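Why Dark Roofs Make Hot Rooms: Shade, Color and Heat at Alloncombe
Student project report
Rosalind Nakamura, Cosmin Dobre and Reginald Begay
Project advisor: Hüsnü Ateş
2026-01-20

Background

Our project began with a complaint. The top floor classrooms at Alloncombe are hard to sit in on a sunny afternoon, even late in the year, and the ones on the ground floor are fine. Everyone blamed the windows. We wanted to know how much of it came from the color of the roof, which is covered in old, very dark felt.

It is a great subject for a student team, and we got far more into it than we expected! You can test a lot of it with plain boxes, a thermometer and patience. The physics is simple to say: a dark surface takes in more sunlight than a pale one, and the heat has to go somewhere. The hard part is finding out how much of it ends up in the room below.

What we did

We built 3 model rooms out of the same insulation board, all the same size and with the same small vent. One got a black lid, one a white lid, and one a lid left in plain brown cardboard. Inside each we hung a temperature logger at the height of a seated person's head (scaled down, of course). The boxes stood in the south yard through November, and we moved them one place along after every sunny day so that no box always had the best spot.

By the end we had 568 usable readings. We threw out the ones from a windy stretch when a lid blew off and landed in the bike racks. Cosmin wrote the spreadsheet, which sorts readings by cloud cover as well as by time of day.

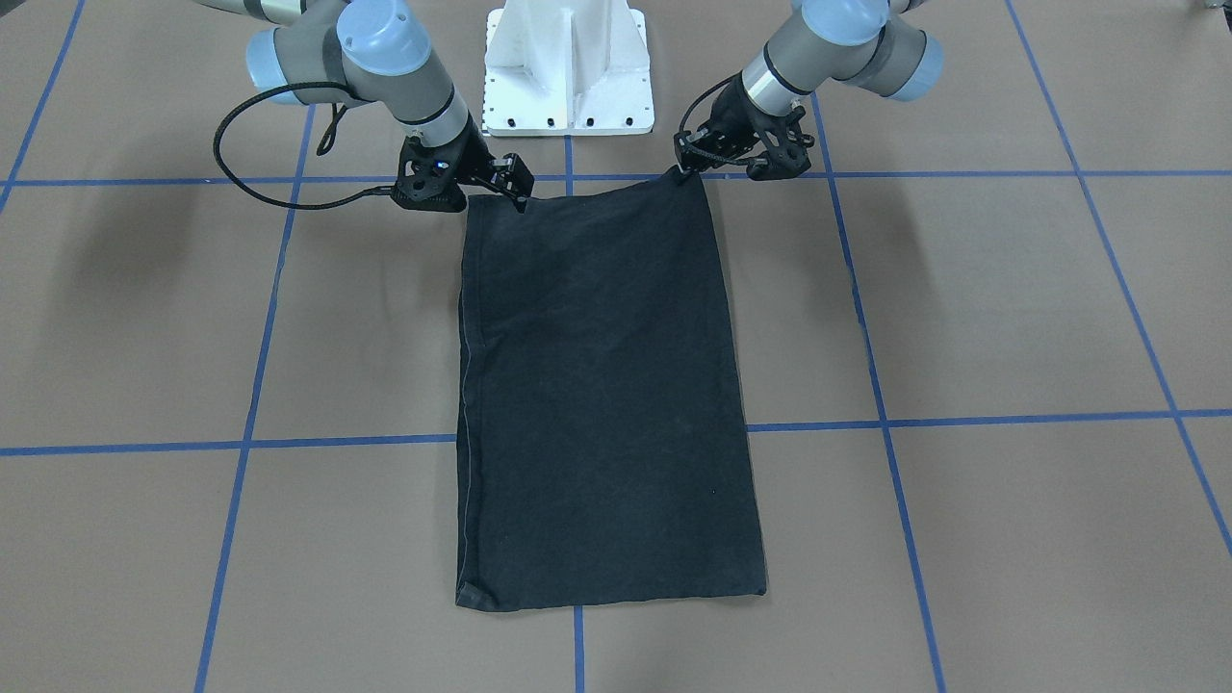
Color was only one part of the question, and the second part was whether a loose covering behaves like a painted surface. Fabric is cheap, and people in hot places have been stretching it over yards and market stalls for a very long time. We wanted to compare cloth lying directly on a lid with the same cloth held a little above it. A black cloth lying folded on brown paper, as in the picture, is close to our first case: dark fabric touching the surface underneath, with no gap for air to move through. Raise that cloth a few inches and air can pass under it and carry heat away. We loved this part of the work, and it gave us our best arguments at lunch.

Results

The black lid made the warmest box on every clear day. White was coolest, and cardboard came in between, closer to white than we had guessed. On cloudy days the lines on the graph almost sat on top of each other.

The raised cloth surprised us. Even in black it kept the box cooler than the bare black lid did. Laid flat, it made very little difference. Reginald thinks a wider gap would do better still, but we ran out of sun before we could try it.

Cost

Wajid Mengal in the facilities office kindly helped us with prices. A pale coating for the section over the top floor classrooms would come to $4000, and raised shade cloth for the same section would be $1680, without labor. The cloth would need to come down before winter storms.

Next steps

We would like to repeat everything in stronger sun and put one logger in a real classroom. The boxes are in the storage room behind the lab, labeled, and the next team is welcome to them.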